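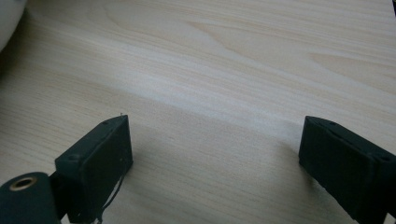
手持夹爪采集套件怎么做预算：我自己的一套算法

最近又有人来问我，想搭几套手持夹爪采数据，到底该准备多少钱。我去年稀里糊涂买过一轮，今年十一月又要报一次计划，干脆把自己的表格拆开讲一讲，省得每次都在聊天框里打一大堆字（打到手酸！）。我不是采购专业出身，就是实验室里那个被推出来填表的人，所以下面都是很土的办法，但是好用。

先说清楚前提：我这里说的是手持的、打印件为主的平行夹爪，相机装在夹爪上，人拿着做动作，采完再拿去训练。机械臂本体不在这份预算里，那个要单独立项，混在一起写会被财务打回来，我被打回来过两次……

第一步：先定要几套，再看价格

很多人一上来就搜单价，我以前也这样。后来我改成先写排班：同时几个人采，一天采几个小时，有没有两班倒。我们是三个人同时采，那就按四套买，三套在用，一套备着。备用那套千万别省，坏一个零件全组停半天，那半天的人工早就够买一套打印件了。

第二步：把一套夹爪拆成三类钱

我的表里分“一次买”“会磨损”“容易忘”三栏。

一次买的是相机、主体结构、手柄，还有存储卡。我们用的是 Husteveo 的整套散件，报价 1,417 元一套，不含相机。Teko 那边也问过，散件便宜一点，可是铜螺母要自己热压，我们手笨，压歪了好几个，最后还是多花钱买了压好的。你们要是有人手稳，这笔钱可以省下来。

会磨损的主要是手指和手指内侧那层软垫。打印件的手指摔几次角就没了，软垫更快，边上先起毛，然后翘角，再往后夹东西就开始打滑。我的做法是每套夹爪多备两对手指，软垫按整张买，自己裁，比买裁好的小片划算多了。裁得丑一点没关系，盖住内侧面就行。

容易忘的就多了：螺丝、扎带、胶、数据线、读卡器、装箱用的海绵。单个都不值钱，加在一起我去年花了大约 800 元，当时表里一分都没写，最后是从别的项目里挤出来的，特别狼狈。

第三步：桌子和灯也要算进去

这一条我特别想强调！大家都盯着夹爪，忘了采集还得有个台面。我的建议是选浅色木纹的桌面，黑色的手指放上去对比很清楚，回看数据的时候一眼就能找到指尖。挑桌面的时候顺便看看反光，灯从上面打下来，有些漆面会出一条白亮的带子，正好压在工作区中间就很烦。可以先借一块样板，把夹爪张开放上去拍几段，满意了再下单。我们的桌板是在 Brikwood 订的，送货另收 80 元，记得写进表里。

正式下单前，我会把夹爪在空桌面上试拍一遍，看两根手指张开以后在画面里是不是大致对称，中间留的地方够不够放要抓的东西。要是这时候发现张开幅度太小，还来得及换型号，钱还没花出去嘛。
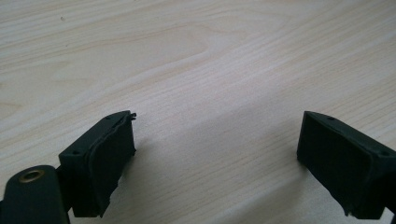 第四步：问清楚交期

散件看着简单，交期能差很多。Hennessy 那家我问的时候，现货只有左手指，右手指要等 11 天，差点就让我把整个采集计划往后推。所以询价的时候别光问“多少钱”，要连着问：有没有成对的现货？单买一根手指卖不卖？螺丝孔位跟上一版一样吗？最后这个问题尤其要问，孔位改了的话，手里剩的备件就全装不上了。

第五步：留一笔机动钱

我一般留总价的一成。去年这笔钱花在了重打一批手指上（我们自己改了指尖的长度，改完又后悔了），今年估计会花在换软垫材料上，泡棉和橡胶我都想再试试。报计划的时候这一项别写“其他”，写“易损件补充及试制”，通过的概率高很多，亲测！

第六步：到货当天就验

别堆在墙角等开工再拆。每套拿出来开合几下，看看左右两根手指是不是平行，铜件有没有松，软垫有没有从尖上翘起来。有问题当天拍照发给卖家，拖过一周就很难扯清楚了。验完在表里把实付金额填上，跟预算那一栏并排放着，明年再报的时候直接复制过来改数就可以。

表格我还在整理，里面有不少只有我自己看得懂的缩写，改好了再放上来。软垫哪家好用的，欢迎留言告诉我，我正愁这个呢！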